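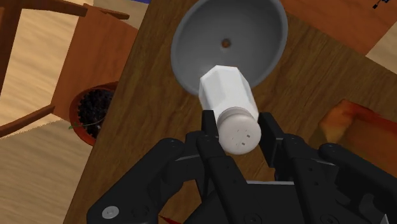
About Usolton

Usolton helps small manufacturers, packers and food plants decide whether to buy a robot. A fair share of them decide against it, and we get paid the same either way. We don't sell arms, grippers, cameras or software. We take no commission from anybody who does. If you found us by searching for a dealer, you want a different company, and we can send you a list.

We started in Negash, in two rooms over a tire shop, after the three of us had spent too long on the buying side. At our last employer we signed for a packing cell that was going to pay for itself in 12 months. It ran for 4 of them. The rest of the year it sat behind a yellow chain while people walked around it to get to the old line. The arm itself was fine. The quote had left out guarding, a second set of fingers, the floor work, and the person who had to stand next to it and clear jams. We had read that quote several times and none of us caught it.

What we do

Most of our work is reading. You send us the proposal and we go through it line by line against what your product looks like on a bad day. Then we send back a budget with the missing lines put in. Freight, air supply, spare fingertips, training for second shift, the integrator's travel when something quits on a Saturday. Clients tell us the new number is depressing. It usually is, and they would have met it anyway around the third invoice.

We also look at gripping claims, where we think most of the wishful thinking lives. A hand with several fingers can be shown taking hold of nearly anything you like, a salt shaker for instance, and that leaves open most of what a buyer needs to know. How many picks per hour? What happens when the part arrives lying the other way? Who replaces a worn joint, and what does it cost? Simulation has the same trouble. We use it ourselves for checking reach and layout before anyone orders steel, and it's cheap and useful for that. We don't accept a simulated pick as a reason to sign a purchase order. We want your parts, in your cartons, with your dust on them, run for at least one full shift.

Multi-fingered hands come up in almost every first call now. People have seen the videos. For some jobs with a lot of odd shapes they may turn out to be worth the money. For a plant that moves the same jar all day, a suction cup or a plain two-jaw gripper will generally do it, and your own maintenance crew can fix those with what's in the cabinet.

How we charge

A proposal review is a flat $2000, paid up front. You get the marked-up quote, the revised budget and a phone call with whoever did the work. Site visits are billed by the day plus travel. We don't do success fees, as we have never found a definition of success that both sides still agreed on a year later.

If you want a multi-year equipment plan, we'll write one, with a warning attached. We don't trust anyone's five-year figures on robot prices, including our own. Our plans cover two budget years in detail and leave the rest as a list of questions with dates next to them.

Who we work with

To date we have reviewed 41 proposals. The longest job was for Huvent, a bottling outfit that wanted a whole line priced three ways and ended up buying one palletizer and a better conveyor. Osura, who make spice blends and refill packs, have been back twice - once to talk themselves into a cell and once to talk themselves out of expanding it.

We're probably wrong for you if the decision is already made and you need a report to staple to it. We get those calls every January, when new budgets open, and we turn them down.

Getting in touch

Send the quote, a few sample parts and a short note on how the job is done by hand today. Leave in the ugly bits. If you don't have a quote yet, the note alone is enough to start with, and there's no charge for a first call. The office is open weekdays until 4 p.m. The stairs are around the side, past the tire racks.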